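The Norkgate Road

The bus to Norkgate left from behind the feed store, and if you missed the first one you waited until noon. Agnes Laing had not missed it in nine years. She sat on the left side, one row behind the driver, with her bag on her knees and her gloves on top of the bag.

She was going to see her sister-in-law about the house.

The house stood at the top of Bromovthorpe, past the school. It had belonged to Agnes's mother, then to her brother, and now, depending on which letter you read, to Agnes or to her brother's widow, Heidrun Reisinger, who had gone back to her own name the week after the funeral. There were four letters. Agnes had all of them in the bag, along with a pencil and a boiled egg.

The road followed the river for a while and then left it. The fields had been cut. At the quarry a man got on with a dog and paid for the dog too, and the driver gave him the dog's money back.

"Dogs ride free since August," the driver said.

"You might have put up a notice."

"There's a notice."

The man looked for it and sat down. The dog lay across the aisle and Agnes had to pull her feet in.

She had worked out what she would say. She would say that she did not want the house, that the roof was bad and the cellar was worse, but that her mother's name was over the door and she would not see it sold to Valentin Zwahlen, who would knock it down to widen his yard. He had already knocked down the Gisler barn. Regula Gisler had stood in the road in her slippers and watched him do it, and then she had gone in and signed the rest over to him. She got sixty thousand for it. She told everyone the figure, as if it was a thing that had been done to her.

Heidrun lived on the second floor over a shop that sold lamps. The stairs smelled of floor wax. Agnes knocked and then remembered there was a bell and rang that as well.

"I heard you the first time," Heidrun said. She had cut her hair. "Come in. You'll want coffee."

"I had some."

"You'll want more, then."

They sat in the front room. It was smaller than Agnes had expected. Her brother's chair was there, the brown one, and neither of them sat in it. Agnes put the letters on the table in order, oldest first, and squared the edges.

"I've read those," Heidrun said.

"I know you have."

"He offered me eighty."

Agnes looked at the letters. Eighty was more than she had thought. It was more than the house was worth, with the roof.

"Did you take it?"

"I can't take it. That's what the letters say. I can't take it unless you sign, and you can't stop it unless I sign. Veronika Rüegg read them twice and charged me for both."

"What did she charge?"

"158."

"For reading?"

"She reads slowly," Heidrun said.

The coffee was strong and there was no milk. Agnes drank it anyway. A truck went by below and the lamps in the shop must have been on some kind of rail, for they all rang together and then stopped.

"You hear that all day?" Agnes said.

"You get so you don't."

Agnes had meant to say her piece about the name over the door. She got as far as the roof. Heidrun listened with her hands in her lap, and when Agnes stopped she got up and went to the window and looked at the street.

"He wanted to be buried up there," she said. "Behind the pump. Did you know that? He asked me in the spring. I told him it wasn't allowed."

"It isn't allowed."

"I never asked anybody. I just told him."

Agnes did not know what to do with that. She moved the pencil so that it lay along the top of the letters. In the end she took the egg out of her bag, for it was past eleven, and Heidrun brought a plate and the salt and a heel of bread, and they split the egg between them.

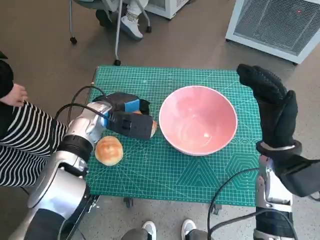

Part Two: November

Zwahlen came up to the house himself, in his good coat. He had brought Usow, the surveyor, who stayed at the gate and wrote things down.

Agnes was on the step. She had opened all the windows to air the place and had a broom in her hand. Heidrun was somewhere at the back, moving boards.

"I'll go a little higher," Zwahlen said.

"It's not the money."

"It's always the money, Agnes. I don't say that to be rude."

"You said it, though."

He looked up at the name over the door. The paint had mostly gone. You could make out the first letters and the last one.

"What would you do with it?" he asked. "The two of you. You can't stand each other."

"No," Agnes said.

He waited for the rest of it. Down at the gate Usow had closed his book and was scraping his boot on the bottom rail. From behind the house came the sound of a board being dropped, and then Heidrun's voice, asking where in God's name the hammer was.

"It's in the bucket," Agnes called.

"Which bucket?"

She leaned the broom on the wall and went in to show her.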